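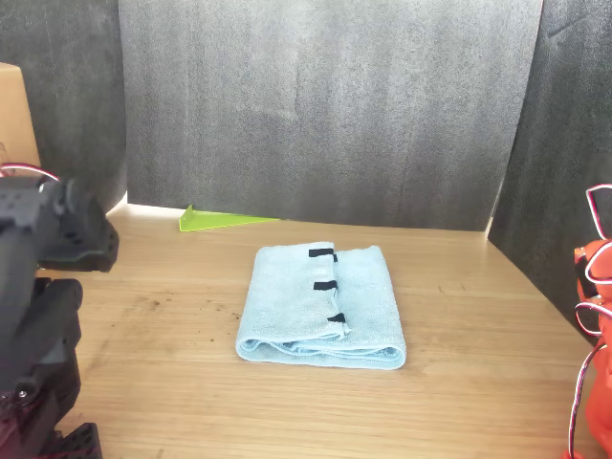 Ilona Szűcs wrote in to say her safety glasses fog up the minute she puts a dust mask on, and could we please stop recommending the Drurker ones. Fair enough, Ilona! I wore mine for a whole afternoon of sanding in January and couldn't see a thing by 4. I've since moved to the Mak pair, a bit heavier on the nose but much clearer, and the arms go under ear defenders without digging in (my big grumble with the last lot).

Home | News | Safety Gear | Back Issues | Contact

The Pletville shop has nearly 200 pairs in, medium and large only, with small to follow. Do try them on with your own mask first, as they sit quite low. If you've found anything better, drop me a line and I'll put it in next time.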